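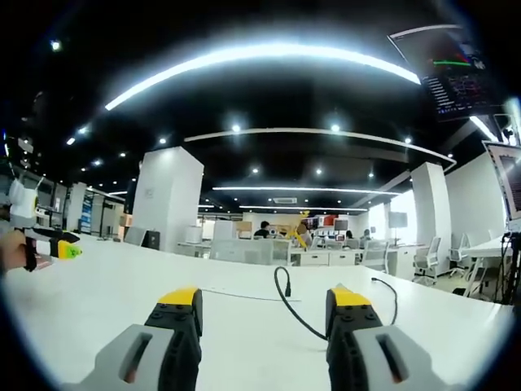 Figure 3. A white work table with two black cables left on it, a typical case of what our respondents filed under "leftovers."

4.2 Leftover cables and the problem of ownership

Of all the objects covered by our survey of shared workplaces, none produced so much feeling and so little action as the cable. Mugs were washed by someone in the end. Umbrellas went home with whoever got wet first. Cables stayed where they were, and people worked around them with the care usually given to a sleeping dog (Figure 3).

We received 200 completed questionnaires from the four sites: the Zondholm and Ibarra offices, the Plorovora design school, and the Ruvo public reading room. Four were set aside, three for being blank and one for being a lunch order, leaving 196. Respondents were asked what they would do on finding a cable on a table they wished to use. The most popular answer by a wide margin was to push it to one side. The second was to push it to the other side, an option we had not offered and which was written in the margin with some force.

Throwing the cable away was chosen by 8 respondents, all at Ibarra. We were curious about this and returned in December for short interviews. The Ibarra office had moved floors in the spring, and its staff had been asked to pack up a drawer known as "the nest." Those who had taken part in the packing were, as a group, no longer sentimental. One described the contents as "chargers for phones I had before I had children." The drawer made the trip anyway. It is now two drawers.

At the other sites, respondents gave two main grounds for leaving a cable alone. The first was that it might belong to somebody. This was the view even of people who worked by themselves in the room, and we could not get them to say whom they had in mind. The second was that it might be needed. Asked to name the device it might be needed for, most could not, though several offered "the projector" in the tone one uses for a distant relative with money. Plorovora does not own a projector.

We also tried labels. For one term at Zondholm, small paper tags were provided next to the stationery, together with a request that every cable on a shared table be tagged with its owner's desk number. Uptake in the first week was excellent. By the fourth week the tags were mostly being used as bookmarks, and the cables that did carry a tag were no more likely to be collected than those that did not. A few tags bore the word "mine," which we coded as a partial response.

The reading room at Ruvo deserves separate mention. Its rules state that anything left on a table at closing time goes into a box, and that the box is emptied after 90 days. The rule about the box is followed to the letter. The rule about emptying it has been read more freely. Staff told us that the box is gone through on a Friday, but were unable to agree on which one, and the lid has not closed properly for as long as any of them could remember. Readers who came to claim a lost cable were shown the box and invited to choose. Most left with a better one.

It is tempting to treat all this as plain laziness, and an earlier draft of this paper did so at some length. The interview material does not support it well. Respondents who left cables lying around were often the same ones who wiped down tables, watered plants that were not theirs, and complained to us about the state of the kitchen. Their reluctance was specific to objects with a plug on the end. We suggest that a cable is held to be half of something, and that people are slow to get rid of a half while the other half may still turn up.

Section 4.3 takes up the related matter of keys, where the same reasoning applies and the box is smaller.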